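Last updated: September 2019

Speaker notes, "Small things on a small table"
Zoila Guzmán, Skatow repair evening

Slide 1. Say good evening and thank Theophilus for the chairs. Wait until the people at the back are sitting.

Tonight I speak about the mixed table. I mean a table where tools, cloth and little objects are lying together and each of them needs a place. In March I asked 94 members where they keep their pliers. Many answered "somewhere in the kitchen." Pause for laugh.
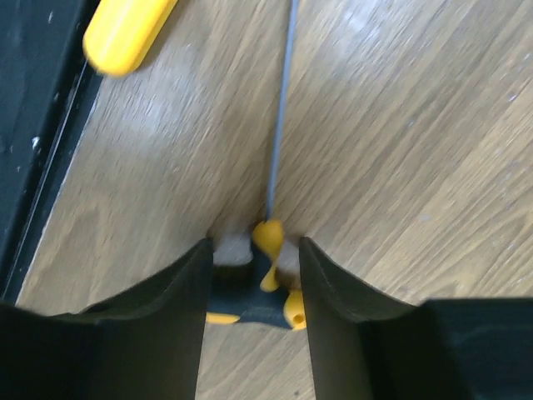 Small plastic parts are the most difficult for me. They have no clear name, so we do not know in which box to look for them. My advice is to give the part a name first, even a silly one, and write it on paper.

Slide 2. Speak slowly here. A box with a lid is good for things we use seldom. For the things of every day I prefer open cells, where the eye can find them.
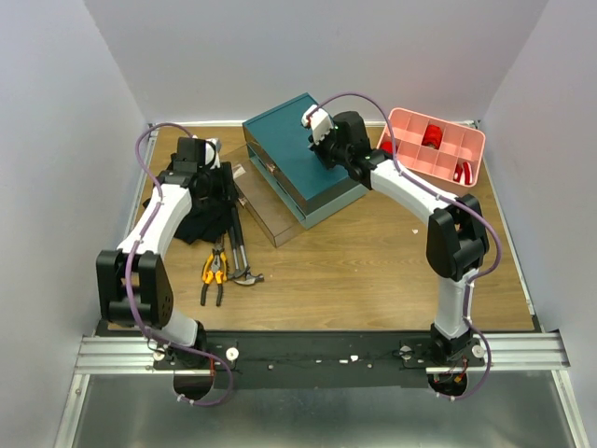 TOOLS AND BOXES

The pliers and the hammer stay in front, near the hand. The pink organizer is for small pieces. Ask the public: who has one like this at home? Take two answers, not more.

Slide 3. Cloth. It hides everything! Always lift it and feel the folds before you put it away. Maribel found her earring in this manner. 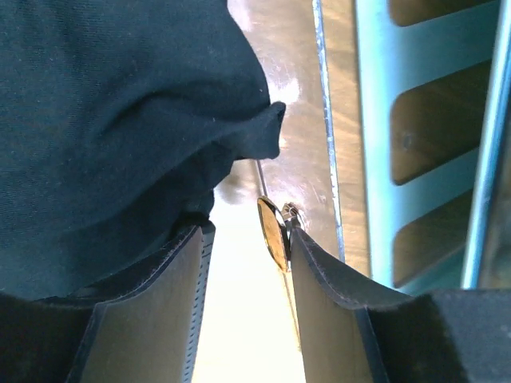

Dark cloth and a gold-colored oval piece with its small clasp.

Shiny things should go in their own cell, never together with metal tools, which can scratch them. If time is short, skip the story of my grandmother's button tin.

Slide 4. The pouch and the teal box.

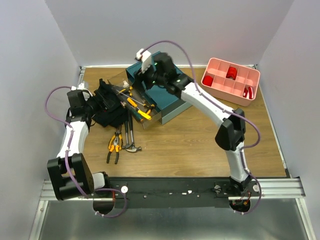

A soft pouch is kind to delicate things, but it must not become a second drawer. I empty mine every 4 weeks. Then questions. Halfdan has the microphone.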